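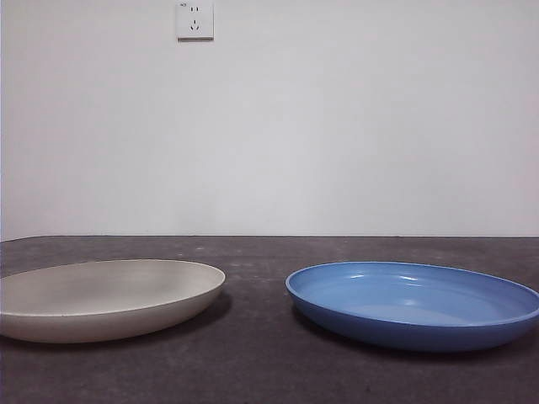 Re: Draft 2, clause 3 (starting state of the table)

Ilona Fülöp
1 September 2026
2 min read
Search the list archive Enter keywords Go

Godfrey Kioko wrote:

> I think we can close clause 3. The text in draft 2 says "The work
> surface shall be clear except for task items, and task items shall be
> placed in their standard positions." Derkley and Pasichnyk both say
> they can live with it. Unless I hear a real objection I will mark it
> as settled and we move on to the stop button wording, where we
> have more to argue over.

Godfrey,

Please take this as a real objection.

Look at the two plates, the beige one on the left and the blue one on the right. Does that table pass clause 3? I say yes, you would say yes, and I bet everyone on this list would. Fine. Now slide the blue plate a hand's width toward the beige one. Does it still pass? The draft can't tell me. "Standard positions" is not defined anywhere in it. I searched all the way back to message 907 in the archive and the closest I found was Pruletti saying "the usual spots."

I have the same trouble with "clear." The tabletop has specks and scuffs on it. I would call it clear. A strict auditor could decide otherwise, and we have given them no way to tell a mark from a crumb. There is also an outlet on the wall behind, with nothing plugged in. Is the wall part of the work area? Ruklow's site rules say it is, ours are silent, and a cord hanging down behind the plates is exactly the sort of thing an arm could catch on.

Then there is finish. The blue plate is shiny and throws back bright highlights. The beige one is dull. We treat them as the same item with a different color. I doubt a camera does, and I would like to see one set of results before we write a rule that says color and finish are free choices.

I know the answer will be that people use common sense. Maybe they do. But if common sense is enough, I don't see why we are writing clause 3, and if it isn't, the clause has to say something a tired person can check at the end of a shift.

What I would accept:

- a marked outline or a measured distance for each item, with a tolerance
- one line saying whether the wall and its outlets are in or out
- a sentence on wear, even if it only says scuffs are allowed and loose bits are not
- finish recorded on the setup sheet next to color

None of this needs 12 pages. I can have wording for the first two ready for the next draft. I won't write the part on finish without numbers from somebody's cell, so please don't put my name on it.

Two sites being able to live with a sentence doesn't tell me they read it the same way. Could Derkley and Pasichnyk each send their placement distances to the list, without comparing first? If they match, I'll drop the first point. I would still want the other points dealt with before the December vote.

Ilona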